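Open day at the Kalton workshop: progress report for the Tavamport fund

November
Prepared by the Haduvham project office

We promised to write again once the open day was behind us, and we are happy to say that it is, and that most of us have caught up on our sleep. The doors opened at 9 on Friday, the coffee was late, and by the middle of the morning the line for the demonstration bench went back past the coat racks. The sign-in sheets show 344 visitors over the day, a good many of them from the repair shops and the evening college, the very people your grant asked us to reach.

The bench was given over to drive handling, the job we have spent most of this grant period on. Old desktop computers come to us with their drives still inside, and taking those out and putting tested ones back is slow, fiddly work on the fingers. We ran the demonstration 8 times, with a short talk before each run and plenty of time for questions afterward (more than plenty in the afternoon, when the talk on cables got away from us a little). The arm works with the drive in its plastic caddy, lining it up with an open chassis that has all its wiring still in place. We could have used a bare case and had an easier day, but the Wanyama shop works on full machines, and we wanted their people to see something they would recognize.
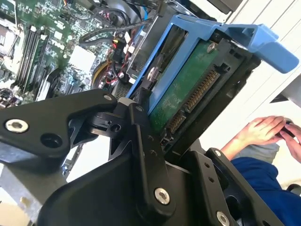

One visitor from Wanyama told us that the slow pace didn't bother her at all, that her own staff hurry this job and bend connectors doing it, and that what she really wanted to know was how the arm would manage with a caddy that had warped or lost a pin. We had to tell her we have only tried sound ones so far. It was a fair question, and it has gone on the list for the winter.

As for the numbers you asked for, we have logged 541 practice insertions since the last report, and 33 of those had to be stopped by hand. Most of the stops came from loose wires lying across the bay, so we have started tying them back before a run – a small change, and one we should have made in the summer.

Spending is in line with the budget, apart from the printing, where we went over a little on handouts. The second gripper is still on order. We would dearly like to have you visit us at Kalton once it arrives, and we will write with a few possible dates.

Contact the Haduvham project office | © Haduvham | Back to top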